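Emptying and repacking a work bag

A bag that travels daily between home and the workshop should be emptied completely every few weeks. Partial tidying moves the small items to the bottom, where they sit against zips, keys and each other. The method set out in these notes takes 24 minutes for a mid-sized bag and needs only a clear, light-coloured table.

Clear the surface first

Wipe the table and let it dry. White or pale grey is the best colour for this work, as black cables and black battery cells are easy to lose on dark timber or stone. Lay the bag flat at one end with the straps pulled clear of the main compartment. Turn out the pockets one at a time, smallest first, and shake out any grit over a bin.
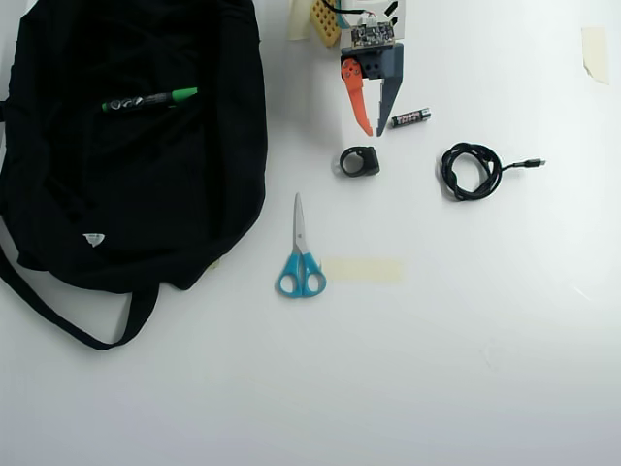 Small items should be laid out with space between them before any sorting is attempted. Heaping them hides duplicates and lets cable ends catch on other items. Scissors go down with the blades pointing away from the person sorting. A spare AAA, a coiled black cable, a marker with a green cap and a pair of turquoise-handled scissors make up a typical load, and each belongs to a different storage category. Those categories are listed below.

Loose cells

Test each AAA cell with a multimeter before returning it to the bag. A fresh alkaline cell reads 1.5 V or slightly above with no load. Anything under 1.3 V goes in the recycling tub. Cells worth keeping travel in a hard case or with a strip of masking tape over each terminal. Do not carry them in the same pocket as coins, keys or scissors.

Do not mix part-used cells with new ones in the same device. Write the month of testing on the tape (September is enough, no day needed) and discard by colour if several brands are carried.
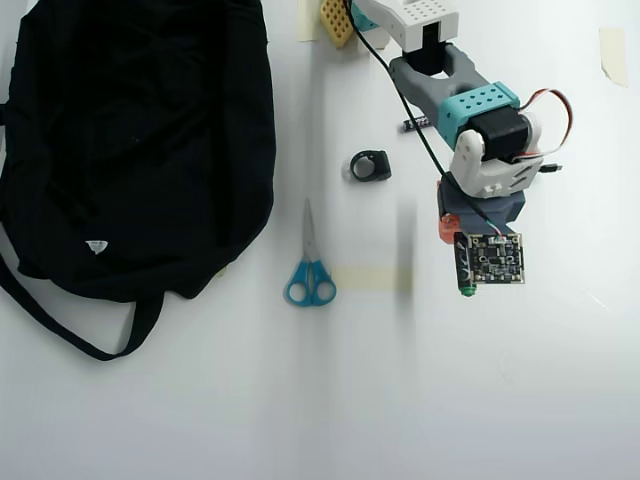 Rechargeable cells are marked the same way, but the voltage limits differ. NiMH cells sit near 1.2 V for most of their discharge, so the 1.3 V limit does not apply to them. Check the label before testing.

Short cables

Coil to the natural curve of the cable, with a loop no tighter than the width of three fingers. Leave a short tail at the plug end so that no strain falls on the joint. Secure with a hook-and-loop tie. Rubber bands perish and leave residue on the jacket - avoid them. One cable per tie.

Markers

Permanent markers are stored flat. Stored cap up, the ink drains away from the tip; stored cap down, it can pool in the cap. Press the cap until it clicks and keep the pen out of any pocket that is exposed to direct sun.
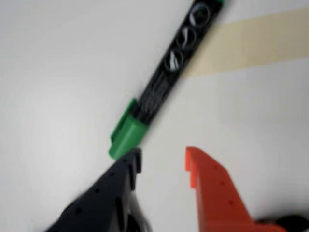 Marker with a green cap, laid flat on a white surface.

Masking tape makes an adequate label for most of the above. Fold one end under by 5 mm to form a pull tab. Tape left on a tabletop for months will harden, so lift it at a low angle and remove the remaining adhesive with a cloth dampened with methylated spirits. Test a hidden patch of the finish first.

Scissors

Wipe the blades with a dry cloth, then apply one drop of light machine oil at the pivot. Open and close several times and wipe off the excess. Carry them closed, in a sleeve, with the points down. A sleeve can be cut from an offcut of heavy card, folded once and taped along two sides.

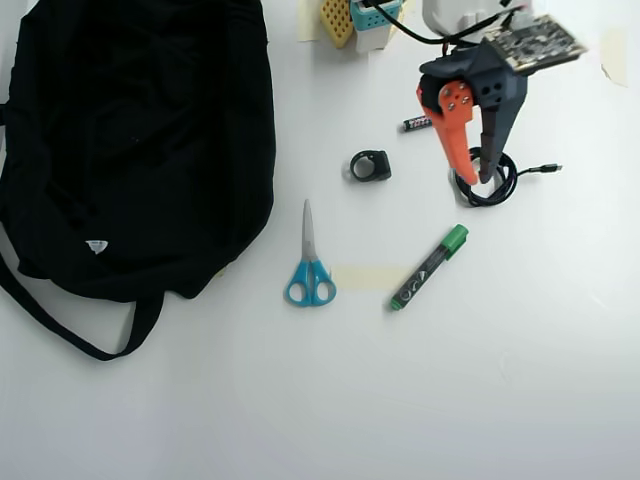
Repacking order

1. Flat and heavy items against the back panel.
2. Scissors in their sleeve, upright in a side pocket.
3. Cables in one pouch, cells in another.
4. Markers flat in the front pocket.
5. Straps shortened and tucked before the bag is hung up.

Tracey Pearce wrote in to suggest weighing the bag before and after. Her first clean-out removed 293 g, most of it spent cells and coins.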